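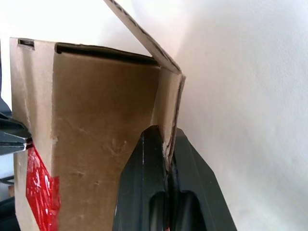 Boxes, Before and After the Move

I was told this page should be cheerful. We moved the Barnau shop stock over to the new unit in May. Fine. I have my doubts that anyone wants to look at cardboard, and bigger doubts about the cardboard itself.

The sales pitch from Skernar, who sold us the packing supplies, was that a good carton can be used again and again. Their leaflet says 21 trips. I would like to meet the carton that has made 21 trips. I would settle for one that has made five and still has four corners.

The box at the top of the page is a fair specimen. Scuffs, creases, pale scratches on the panels, and a side wall that is crumpled and torn low down. A flap stands up at the corner as if it were ready for more work. I wouldn't put plates in it.

Then there's the red tape. Leandro Alcaraz believes in red tape. He says it makes a box easy to spot across a room, and I grant him that, the stuff is shiny enough. Whether a wrinkled strip of it across the bottom of a corner adds any strength is another matter. Tape sticks to the surface of cardboard, and the surface is the first part to come away.

The little slot near the top of the corner may be a handhole. I have never trusted handholes. Load a carton with books, lift it by the holes, and see how you feel about it halfway up a flight of stairs. Put your hands underneath.

Deok-su Woo keeps the stock list and wants every used box flattened and saved for the Marín order. We paid for 127 new ones on top of that, so I'm not sure who is saving what. My vote is to keep the ones with sound walls, recycle the rest, and stop calling a torn box "broken in."

If you want some of the survivors, come by the unit on Friday afternoon and ask for Maite. Bring your own tape, any color. Check the bottoms before you take them.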